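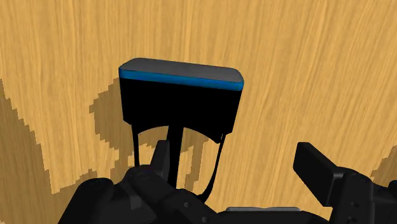
Shadows on a light wooden surface (computer rendering)

Flatevus is a stage play in two acts by Selvaraj Dissanayake. It was first performed at the Costari Theater in Ondmont, in a production directed by Euan Innes. The play is set during one night in the office of a ferry company, where the members of a family wait for the last boat of the season and discuss the sale of the business. The title is the name of the boat, which never appears on stage.

The play is written for five actors and is usually performed with one intermission. It is the second full-length work of Dissanayake and the one which is most often staged.

Background

Dissanayake worked as a prompter and later as a stage manager before he began to write. His first play, a comedy about a wedding, was given only as a public reading. According to the foreword of the printed edition, he started Flatevus as a radio play, and for this reason the boat, the weather and the harbor are presented to the audience only by sound and by what the characters say about them. The radio version was not finished. The first act keeps a large part of its dialogue, but the second act was written new for the stage.

In the early drafts the family had no surname and the boat had no name. The author has explained that he found the word "Flatevus" when he misread the painted name on an old hull, and that he never learned what the correct name was. In the play, the same mistake is given to the character of Oda, who as a child read the name wrong and whose father then had it painted that way.

Synopsis

Act one

The play opens at 9 p.m. in the office of the ferry company. Hendry, the owner, is filling in the logbook. His daughter Oda arrives from the city with a contract from a buyer. Her brother Piers, who has run the boats since their mother died, was not told about the contract. Hendry asks both of them to wait until the Flatevus has returned before anything is signed.

Marit, who sells the tickets, brings the cash box and stays, because the road to the village is closed by the storm. The four of them eat together. Piers reads the contract aloud, and it becomes clear that Hendry already agreed to the price in February. The act ends when the radio on the desk, which until then has given the position of the boat at regular intervals, becomes silent.

Act two

Some hours have passed. A passenger named Lowell, who missed the boat on the other side and came by the long road around the bay, enters and asks for his money back. He is the only person who has seen the Flatevus that evening, and the family questions him. His answers change each time. Oda believes that the boat did not leave the far harbor at all. Piers wants to go out and search, and Hendry forbids it.

During the argument Marit says that she has also put money in the company, and that her name is missing in the contract. Hendry admits that he left it out. He signs the last page and gives the pen to Marit, who does not sign. Shortly before dawn the radio begins again. The voice gives a position, but the lights go down before the position can be compared with the map on the wall. The author's notes ask that this moment should not be made clearer by any other sound.

Characters

Hendry, owner of the ferry company
Oda, his daughter
Piers, his son
Marit, ticket seller
Lowell, a passenger

The voice on the radio is normally recorded. The author's notes permit that it is spoken live from offstage, but it should not be spoken by the actor who plays Lowell.

Productions

The first production was given in the smaller hall of the Costari Theater, which has 223 seats. Innes placed the audience on two sides of the stage, so that the spectators looked at each other across the office. The map was painted on the floor and not on the wall, and one line of the dialogue was changed for this purpose. The change was later taken back in the printed text. The run sold 1,373 tickets. It was not extended, as the hall was already promised to a dance company.

A second production opened in Toledo, Ohio, the following season, again under the direction of Innes but with a different cast. For this production Dissanayake shortened the first act and removed a song, which Marit sang while the others were eating. The song has sometimes been put back by student groups, and the printed edition includes it in an appendix without music.

Several amateur productions have followed. The play is considered practical for small companies, with its single set and its simple costumes. The more difficult part is the sound, which must be timed closely with the dialogue in the last ten pages.

Themes and style

Much of the play concerns property and who has a right to be asked about it. Reviewers of the first production often described it as a family drama, while the program note by Innes called it "a play about a signature." The language is plain, and the characters often repeat the last words of the person who spoke before. Dissanayake has said that he took this habit from the way people confirm messages over a ship's radio.

The ending has been discussed more than any other part. In the text the position is given in full, and a reader who has a chart can follow it. It lies on the land, a short distance behind the harbor. The author has not said if this is an error of the voice, of the family's map, or of himself.

Reception

The local reviews in Ondmont were mostly favorable to the second act and less favorable to the first, which was found slow. The scene of the shared meal was praised in particular. In Toledo the shorter version was received better, although one critic regretted that Marit now had little to do before the intermission. The role of Marit is today often chosen for auditions, in most cases with the speech about the cash box.

Text

The printed edition follows the Toledo version. The longer first act exists only in the prompt book, which is kept at the Costari Theater and can be read there on request.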